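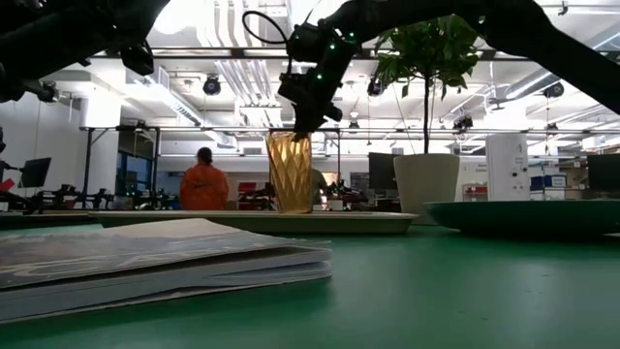 Cloltwood Announces Quezada Hand-Wound Watch with Caliber 317

DRURNPORT, 20 January 2019 – Cloltwood, the Drurnport watch manufacturer, today announced the Quezada, a hand-wound wristwatch with small seconds and the first model to use the company's Caliber 317. Deliveries to authorized retailers begin in April. The first series is limited to 400 pieces, individually numbered on the case back.

Caliber 317 replaces the earlier Hirkach movement, which has been in production in two versions and will remain available as a service part. The new caliber keeps the diameter of the Hirkach, so existing case tooling can be used, but the going train has been laid out again to make room for a larger mainspring barrel. Power reserve at full wind is 60 hours. The balance is free-sprung, with adjustment by four inertia screws on the rim, and runs under a full balance bridge anchored at both ends. The Hirkach used a conventional cock and regulator.

"The old regulator was easy to set and easy to disturb," said Henrike Stöcker, head of movement design at Cloltwood. "A free-sprung balance takes longer to adjust on the bench. Once set, it holds its rate through a knock that would have shifted the old one."

The stop-seconds lever has also been changed. On the Hirkach it acted on the fourth wheel. On Caliber 317 it touches the balance rim directly, and the seconds hand stops without drift when the crown is pulled. The keyless works use a one-piece setting lever spring, which can be removed without taking off the dial.

Each movement is regulated in six positions, at full wind and again after 24 hours of running, then cased and checked a second time. A rate sheet listing the results for the individual watch is supplied with the warranty card.

The case is stainless steel with brushed flanks and a polished bezel. Lug width is 20 mm. The crystal is domed sapphire with anti-reflective coating on the inner surface only. The crown is signed and does not screw down – water resistance is obtained with a double gasket in the case tube. Dials are offered in silver or matte black, both with applied hour markers and a recessed subdial at six o'clock. Hands are flame-blued on the silver dial and rhodium-plated on the black. There is no date and no luminous material on either version.
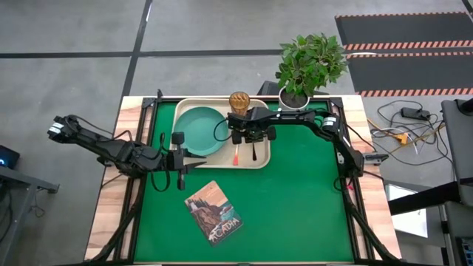 Service documentation for Caliber 317 will be released together with the watch. It covers disassembly, lubrication points, end-shake tolerances and balance adjustment, and is intended for independent watchmakers as well as Cloltwood's own service department. A section on bench preparation deals with surfaces. Felt, such as the green work surface shown here inside its black aluminum frame, is considered suitable for cased watches, bracelets and closed parts, but it sheds fibers and should not be used under an open movement. The manual specifies a smooth, non-shedding mat for all work after the case back is off. The same section lists screwdriver blade widths and the holder required for the balance bridge.

"Independents asked us for the oil chart and the tolerances, in that order," said Saodah Yusof, technical documentation manager. "Both are at the front of the manual. Exploded drawings follow, with part numbers next to each component."

Spare parts will be supplied to any workshop with a Cloltwood trade account. Complete balance assemblies are sold on an exchange basis. Mainsprings, gaskets, crowns and crystals can be ordered without returning the old part.

The Quezada is supplied on a brown calf strap with a steel pin buckle. A black strap may be chosen at the time of order. Both dial versions carry the same retail price, which retailers will confirm when order books open.

Press contact: Jana Vogler, Cloltwood, Drurnport. Loan watches and dial samples are available to trade publications on written request.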